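*Looking at Surfaces: notes for session 2. Hậu Lã, June 2025*

I said last time that I'd write up the bit on tabletops properly, as I rattled through it and half of you were still hunting for a chair. So these are my notes, tidied a little. Bring them with you next time, along with a pencil and something soft to kneel on (you'll be looking at table edges from underneath and the floor at Astbridge is hard).

## Why we start with the table

Most people on this course want to get straight on to finishes. I understand that! Oils and waxes are the fun part, and they smell nice. But I've watched plenty of people put a lovely oil on a top they hadn't looked at, and then spend a whole weekend sanding it off again. So we look first. Give it ten slow minutes with your hands in your lap before you touch anything.

Clear what you can, but you don't have to strip the table bare. A lamp or a vase can stay where it is as long as you remember to go back and look under it later. The wood under something that has stood in one place for years is often a different colour from the rest, and I'd like you to find that out before you start and not when the second coat is on.

## Reading the grain

Begin with direction. Pick any line and follow it with your eye until you lose it, then pick another one. On a plain sort of board they'll run more or less together, close and fine. If they all lean one way, make a note of which way, with an arrow on your sketch. You'll sand along that arrow and nowhere else.

Next, look for the arches. When a board is cut so that the saw goes through the growth rings at a shallow angle, you get those tall pointed curves people call cathedral grain (I still think of them as hills on a map). The straight, narrow lines tend to come from nearer the edge of the same board, or from a board cut the other way. Lots of tops have both, and it's a nice thing to spot because it tells you something about how the board came out of the log.

A word about pale woods, which caught several of you out. On dark oak the grain shouts at you. On a cream or light beige top it hardly speaks, and if you stand over it with the light straight overhead you may swear there's nothing there. Get down low and look across it. Move your head about. If you've got a torch, lay it nearly flat on the surface and switch the big light off.

## Sheen

Matt, satin, gloss. Don't agonise over it. Look for a reflection of the window: sharp means gloss, soft and blurry means satin, no window at all means matt. Write down which.

## Marks

Now the part we ran out of time for. Small round marks are the ones I get asked about most, and there are three things I'd consider first: a little knot, a filled screw hole, or a dent.

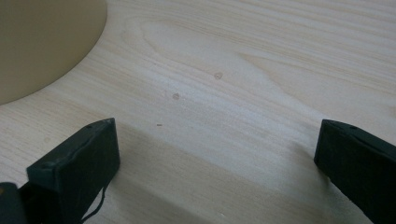

Your fingertip will usually settle it, or get you most of the way. A dent dips. A filled hole tends to feel level, though the filler may be smoother or harder than what's next to it, and the grain stops dead at its edge. Round a knot the grain bends, a bit like water going past a stone. If you can't decide, put a question mark on your sketch and move on. I have question marks on sketches from years ago, and the Boutros table (the big one in my slides) has one I've never managed to rub out.

Specks are different. Before you write "speck" on anything, try a dry brush. If it goes, it was a crumb or some such and we needn't speak of it again. If it stays, get the magnifier out of the drawer, and don't pick at it with a nail, please, in case it's a splinter that's still attached at one end.

## For next time

Choose one table you can get at easily and make a sketch map of the top. Put on it:

- grain direction, with an arrow
- any arches, drawn loosely
- sheen
- every mark you can find, with your best guess and a question mark if you need one

Use pencil, and make it big enough to write on. We'll swap maps in pairs, and then I'll get the oil out.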